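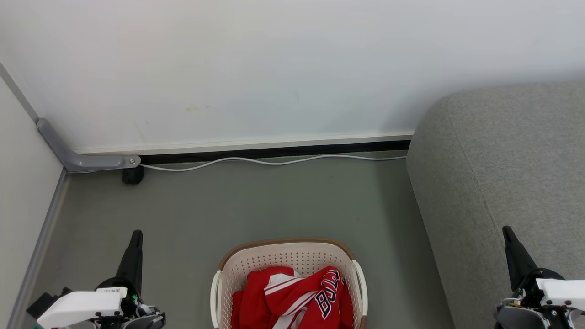 White wall, gray-green floor, cable along the baseboard.

From: Carola Mühlbauer
To: home-laundry list
Date: 22 June 1999
Subject: Re: red dye in the wash, and washing in a small place

Levente Fodor wrote:

> We moved to an apartment in Ollau in February and no longer have
> a laundry room. The washer is in the kitchen and everything dries
> in the living room. Two questions for the list.
>
> First, I have a set of red cotton tablecloths that still color the
> water after four washes. Is there any way to stop it? I was told
> vinegar and salt. I tried one cloth in vinegar and salt overnight
> and saw no difference.
>
> Second, how do people dry a full load indoors without the room
> smelling like a cellar? We open the window but in the wet months
> it does not help much.
>
> Also, does anyone still wash at a real boil?
>
> Levente

Levente,

I washed for a guest house in Skenham for nine years and now do only my own and my mother's, in two rooms and a kitchen. My answers are from that. Erzsébet knows more than I do about dye and may want to correct me.

RED COTTON

Vinegar and salt do nothing for a finished cotton cloth. Both are used in dyeing, the salt for cotton and the vinegar for wool, and I think that is where the advice comes from. Once the cloth has been sewn and sold the chance to fix the color that way has gone by.

What you are seeing is most likely loose dye that was never rinsed out at the mill. It comes out with hot water and a lot of rinsing, and if the cloth is cheap there can be a great deal of it. Four washes is not many if they were all cold. I have had napkins that took eleven.

I would do it this way. Fill a tub or the kitchen sink with water as hot as the label allows. Put in one cloth only, with a little plain detergent and no bleach. Move it about with a spoon for a few minutes, leave it an hour, then drain and rinse until the water is clear. Do not let it sit and cool overnight in the colored water, or some of the color settles back unevenly and you get cloudy patches. If the water is still strong pink at the end, do it again the next day.

Test it before you trust it. Wet a corner, lay a white rag on it and press with a warm iron. If the rag stays white the cloth can go in with other dark things. I would still not put it in with shirts.

There are fixing liquids sold for this at dye suppliers. Erzsébet used one from the shop in Dantas and said it worked on black cotton and did very little for a red. They cost more than a cheap tablecloth does, so I never bought any.

If something white has already gone pink, keep it wet. Wash it again right away by itself. Color that has been through a dryer or under an iron is much harder to shift.

SORTING

With one machine in a kitchen I gave up sorting into five piles. I have three: whites and pale things, everything else, and what I call the doubtful ones, which get washed by hand until they behave. The piles live in separate baskets so that I don't sort twice. A basket with an open top is better than a bag for this, as damp towels in a closed bag will mildew in a couple of days in summer.

Turn out the pockets when the clothes go into the basket, and do it again before they go into the machine. Close zippers, open shirt buttons. Pillowcases should be turned inside out now and then to get the lint out of the corners.

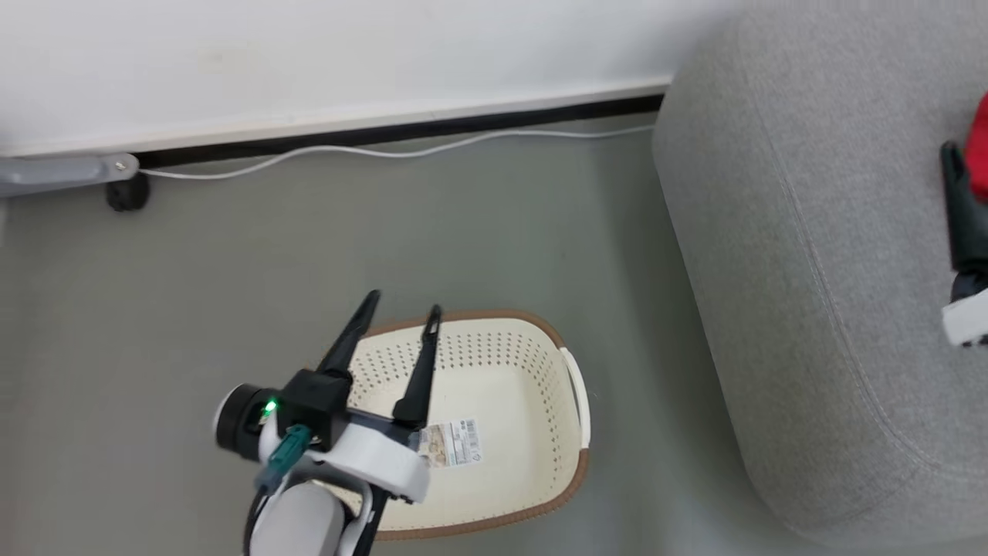
The other thing that helped was smaller loads more often. In the guest house we ran the machines full, and the sheets came out twisted into ropes with dry detergent in the folds. At home I fill the drum to two thirds and most things come out clean on the short program, which on my old Lerton takes 23 minutes. I would rather run that twice in an evening than lose Saturday to it.

Use less detergent than the box says. Miklós Virág posted about this last year and I was doubtful, but I cut mine by half and the towels are softer. If you have very hard water you may not be able to go that low. Try it on towels first and see whether the rinse water still foams.

BOILING

I don't do it any more except for dishcloths, in a pot on the stove. For sheets and underwear I wash at 122 degrees Fahrenheit, which is the 50 mark on my dial, and have had no complaints. When someone has been sick in the house I go up to the next setting.

Boiling will fade your red cloths badly and will probably shrink them too. Ilona Győri boiled a set of checked curtains and they came up four inches short of the sill.
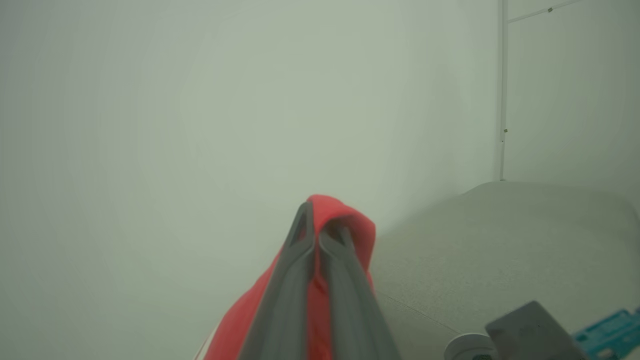

DRYING INDOORS

The most useful thing is to get more water out before you hang anything. Run the spin a second time. It adds a few minutes and it will save you half a day on heavy cottons.

Leave a hand's width between things on the rack. Hang shirts on hangers from the curtain rail or a door frame, trousers by the cuffs. Put the rack out in the room and away from the outside wall, where the air hardly moves and the paint will suffer for it. A small fan pointed across the clothes does more than a heater. Keep its cord out from under the rack.

Open two windows wide for ten minutes, then shut them, and repeat in a few hours. One window open a crack all day cools the wall and leaves the damp where it was. I learned this from the woman in 201, who dried for a family of six in the same size apartment as mine.

If a towel smells sour after drying, it was too slow to dry. Wash it again hot, spin twice, and hang it by itself.

Do you have a balcony at all, or is it only the windows? And what does the label on the red cloths say for temperature?

Carola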